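The protection plan, again

The dishwasher stopped draining in July, and I found out on the same evening that I had paid $145 for a plan that covered everything on it except the part that had failed. So this is going to be a long one.

I'd bought the machine at Voralstead, the big appliance place on the Mestthorpe side of the bypass. Pirberg makes it. I had already said yes to the delivery, the haul-away and a hose I didn't need, and the young man at the register turned his screen toward me and asked whether I wanted to "protect my purchase." I've been turning these plans down my whole adult life. I turned down the one on the toaster oven. I turned down the one on a pair of headphones, which I thought was a joke until I saw that the clerk was waiting for an answer. But I was tired, the old dishwasher had just ruined a piece of floor, and he said the words "five years" in a very calm voice. I signed.

What I had in my head when I signed was that if the thing broke, they would fix it. I suspect that is what everybody has in their head. The terms came later by email as a PDF, and I filed it the way I file all of those, meaning it sat in the inbox under a coupon.

When I finally read it, the covered parts were listed first and at great length. Motor, control board, heating element, door latch. Then came the exclusions, in a second list, and I'll quote the one that got me: "blockage, restriction or failure of the drain assembly arising from ordinary use." I read that one out loud to my brother-in-law, Nicanor Alcaraz, over the phone. He asked what other kind of use there was.

The woman on the claims line was polite. She was so polite that it took me a while to notice I was being told no. She said a technician could come out and make a determination. If the determination was that the fault was covered, the visit was free. If it was the drain, the visit was $80 and the repair was mine to arrange. I asked how often it's the drain when a dishwasher won't drain. She said she couldn't speak to that.

I know what the argument on the other side is, and I've tried to take it seriously. Shona Tuhiwai made it to me at dinner. She sold appliances for a while when she was younger and she isn't a crook. Her line is that a plan is a kind of insurance, that insurance is supposed to lose money for most people, and that I don't complain about the house policy when the house fails to burn down. She also said that some of her customers could not have come up with the price of a new refrigerator on a bad week, and for them a fixed cost up front made sense even if the arithmetic was poor.

I think the second half of that is fair. The first half I don't buy. If my house burns down I'm ruined. If my dishwasher dies I wash dishes in the sink and grumble. Insurance against grumbling ought to be very cheap, and it's priced like something much more serious. And the policy on my house doesn't have a clause excluding fires that arise from ordinary use. (Shona says I should check. I will check.)

She's the one who got me thinking about computers, though, where these plans are pushed even harder and where I think the case for them is weaker still, at least if you own a plain desktop tower.

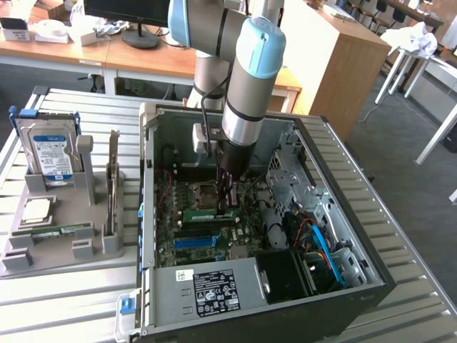 Photo: Shona Tuhiwai

Take the side off one of those and you can get at most of what's likely to give you trouble. Memory comes out and goes back in. A card sits in a slot. The power supply is held on with screws. If a stick of memory goes bad you find out which one by pulling them and trying again, which is dull work but takes no special gift. I'd put off ever doing it for years, having been told by a salesman that opening the case would "void your coverage." Whether it would have, I now doubt. I never saw it in writing, and I've come to think that anything said at a counter and missing from the paper should be treated as weather.

Laptops are a different matter, I grant. People drop laptops. They pour coffee into laptops. A plan that covers drops and coffee is at least covering something that happens, and if you have a teenager I won't argue with you. But read it to see whether it really does. Gonzalo Robles, who lives across from me, had one with the word "accidental" on the front of the brochure. His daughter's screen cracked in a backpack, and he was told that pressure damage over time was wear. They went back and forth on this for weeks. In the end they sent him a store credit for less than the cost of the screen, good at the same store, and he took it because he was sick of the phone.

I asked around after that. I don't claim this is a survey. It's me bothering people at the hardware store and in the parking lot at Barta Field. But the stories have a shape to them, and the shape is that the plan works fine for small, cheap, obvious things and gets hard to find when the repair costs real money. One man told me his had paid for a new range with no fuss at all, so there's that, and I said I'd put it in. He did add that the range was already under the maker's own warranty when it happened.

That overlap bothers me more than anything else in this business. The dishwasher came with a year from Pirberg, for nothing. My five-year plan started on the day of purchase. So in that first year I had paid Voralstead to cover what Pirberg was already covering, and what I had really bought was the back end. When I put this to the polite woman she said the plan offered "enhanced benefits" during the manufacturer's period. I asked for one. She put me on hold, and the music was a flute.
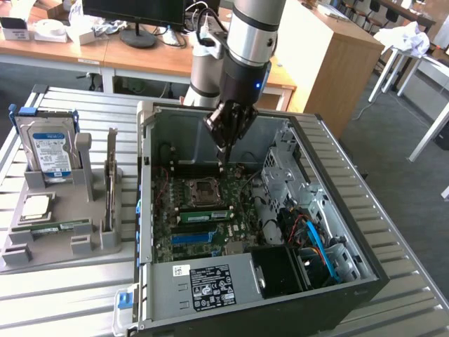 The other thing I'd never looked at is the cancellation window. Mine was 30 days for a full refund. After that you get back a portion, less a fee, less the value of any claims, on a formula printed in a type size I needed the good lamp for. I've decided this is the single useful fact I have to pass on. If you signed one of these at a register because you were tired and somebody had a calm voice, go home, find the PDF, and look up the window before you look up anything else. There probably is one. They won't bring it up.

I should say what happened with the dishwasher. I skipped the technician. Saturnino Aguirre, who does small repairs out of his garage and doesn't own a website, told me over the phone to pull the bottom filter and feel around in the sump before I paid anyone to drive over. There was a piece of glass in there and a wad of label, the papery kind that soaks off jars. I took them out and it drained. He wouldn't take money for a phone call, so I brought him a jar of the plums, with the label off.

So in fairness to the plan, it was never going to cover my sticking jars in the machine, and I don't think it should have. If the claims line had told me to look in the filter, I'd have written a much kinder post. It's the first thing Saturnino said. It's on a page of Pirberg's own manual, with a drawing. The person I had prepaid to help me had a script with an eighty-dollar visit on it and no filter.

A reader named Marcelino Cifuentes wrote to me the last time I complained about this sort of thing and said that I was paying for peace of mind, and that you can't put a price on it. They did, though. It was $145. And I can't say I had any more peace of mind than usual. I'd forgotten I owned the plan until the floor was wet.

What I do now is put the money for the plan into an envelope. I know how that sounds. When I bought a vacuum last month the woman asked, I said no, and I went home and put what she'd quoted me into the envelope in the kitchen drawer. Nicanor says I'll spend it on lunch. He may be right, and so far I've borrowed from it once, for a propane tank.

I did send in the cancellation on the dishwasher. I'm well past the window, so it's the formula for me. The letter says to allow several weeks and that my refund may come as a card I can use at any Voralstead location. I've written back asking for a check. If any of you have gotten a check out of them, I'd like to know who you talked to.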